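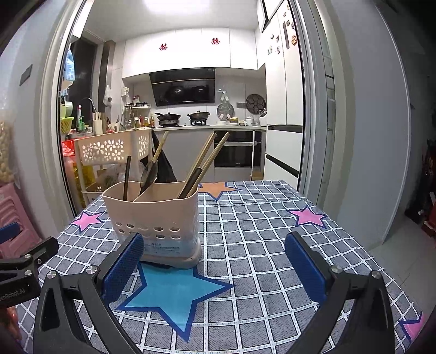
Choosing a hand-held gripper kit: notes for session 4

Before we start, a bit of housekeeping. The buying exercise is due back to me by March 4, 2025, and yes, I do want the worksheet and the write-up in one file this time. I spent far too long last term matching loose pages to each other!

So, today is all about kits. You've read the chapter on recording hand motions for robot training, and now I want you to think like the person who has to pay for the equipment and then live with it. I've picked two for us to compare, the Gusent and the Treloar. Both are two-jaw grippers you hold in your hand and squeeze, with a camera looking out over the jaws. You do the job yourself, the kit records it, and the recording goes off to train a robot arm later.

What's in the box

The Gusent comes with the handle, the camera, two sets of grip pads and a charger. It's $1,000. The Treloar is $600, but the pads are sold separately and so is the case (I bought the case, and I regret it, the zipper is awful). Put the full cost in your worksheet, pads included. Every year somebody compares the sticker prices and stops there.

Pads

I know pads sound like the dull part. I could talk about them all afternoon. A smooth pad is fine on cardboard and pretty hopeless on a thin round handle, which will roll as you close the jaws. Textured pads help a lot. Kitchen jobs are a great test for this — a chopstick, a spoon and a long spatula all want something different from the same two pads, and if they're standing up in a holder you also have to get in between them without knocking the neighbors.

My own take after a month with both: the Gusent pads hold thin things better, and the Treloar pads are much easier to swap. I can change a Treloar pad in the time it takes the kettle to boil. The Gusent needs a tiny screwdriver that I have now lost twice.

Jaw opening

Look at how wide the jaws go, and then look at how it feels to hold them there. The Treloar spring is stiff. After a long run of picks my thumb was sore, and I noticed I was getting lazy and opening only halfway, so I kept bumping things on the way in. The Gusent is lighter in the hand and I stayed neat for longer. Please write down how your hand feels when you try them. It counts as data for this exercise.

Camera view

You want to see both pads and the thing you're going for, all the way in. Check this with the jaws wide open and again with them closed. Homes are good places to try it, by the way. A patterned tablecloth and a busy kitchen in the background will tell you more than a bare lab bench does.

Support

Ustton sells both kits and will lend either one for a short trial. They answered my emails the same day, which I liked. Returns go through Tarkolow, and that was slower, with a form I had to fill in twice.

Battery

I got 96 minutes out of the Gusent on a full charge and didn't manage a proper test on the Treloar. If your group has it first, please time it for the rest of us.

For your worksheet

Pick one household job and keep it small. Do it with both kits, swapping who holds the gripper halfway through. Note every drop and every bump, and what you were reaching for when it happened. Then write me a page on which kit you'd buy for that job and what you'd still want to ask the seller.

The loan kits are in the gray cabinet by the door. Sign them out on the sheet, and put them back on the charger when you're done.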